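Why Does Tape Stick?

Pull a strip of tape off the roll and press it on a piece of paper. It holds right away. You did not have to wait for it to dry, the way you wait for school glue. So what is going on?

The sticky part

Most tape has two main layers. The top layer is called the backing. It can be made of plastic, paper or cloth. Under the backing is a thin layer of adhesive, which is a word for anything that sticks things together.

The adhesive on tape is a strange material. It is partly like a liquid and partly like a solid. When you press down on it, it flows a little, like very thick honey. It moves into the tiny bumps and dips on the surface below. Even a smooth desk has bumps and dips if you look at it through a strong microscope.

Once the adhesive has spread into those small places, it touches a lot more of the surface. Everything is made of tiny pieces called molecules, and molecules that get very close together pull on each other a little. One of these pulls is weak. Under a strip of tape there are so many of them that together they hold the tape in place.

Why pressing helps

Tape like this is called pressure-sensitive tape. That means it sticks when you push on it. If you lay a strip down gently, only parts of it touch. If you rub it with your thumb, you push the adhesive into more of the dips.

Try it at home. Put two strips on a cardboard box. Rub one of them for 15 seconds and leave the other alone. Then peel both. Which one was harder to pull up?

Why doesn't tape stick to the roll forever?

On a roll, the sticky side of each layer sits on the back of the layer under it. On many tapes the back has a very thin coating that adhesive does not hold on to well. The coating is called a release coat. It lets you unroll the tape without tearing it.

What makes tape let go?

Dust is the biggest problem. When tape lands on a dusty floor, it sticks to the dust instead of the floor. Then the dust comes up and the tape comes with it. A used piece of tape is less sticky for the same reason.

Cold is another problem. Cold adhesive gets stiff and cannot flow into the dips. Water and oil can also get in the way.

Different tapes for different jobs

Clear tape is good for wrapping gifts and fixing torn pages. Packing tape is wider and stronger, for closing boxes.

Painter's tape is often blue. Its adhesive is made to hold gently, so it can be peeled off without pulling paint from the wall. People also use it to mark lines on floors and tables when they know they will need to take the lines away later.

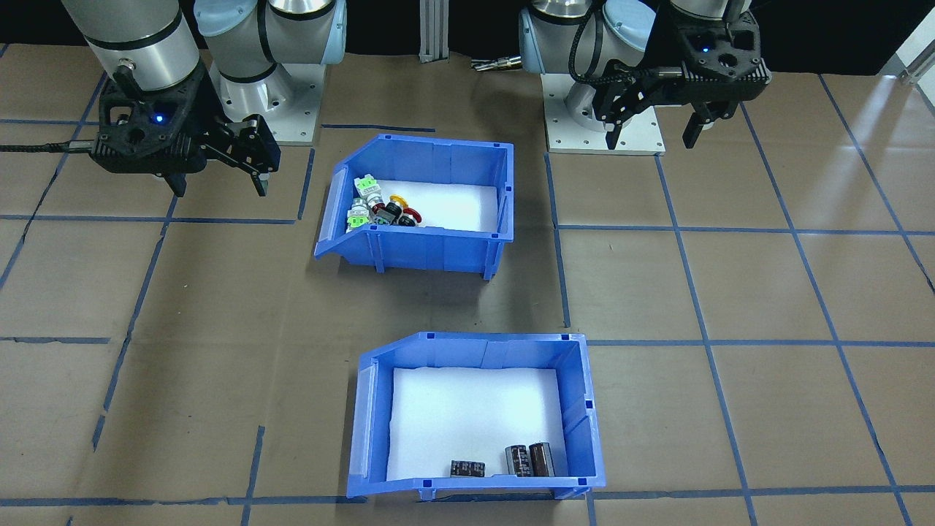
Duct tape has cloth inside it. The threads make it strong, but you can still rip it by hand if you start at the edge. Electrical tape is stretchy, and it can be wrapped tightly around wires. Only adults should do that job.

How to get old tape off

Peel slowly, and keep the tape folded back close to the surface. If it will not move, ask an adult to warm it with a hair dryer. Warm adhesive is softer. A little cooking oil on a cloth can take off the sticky bits left on glass. Do not use oil on paper or bare wood, where it may leave a stain.

Words to know

Adhesive: something that sticks things together
Backing: the layer of tape that the adhesive is spread on
Molecule: a very tiny piece of a material
Release coat: a thin layer that helps tape unroll

Written by Tayla Pryor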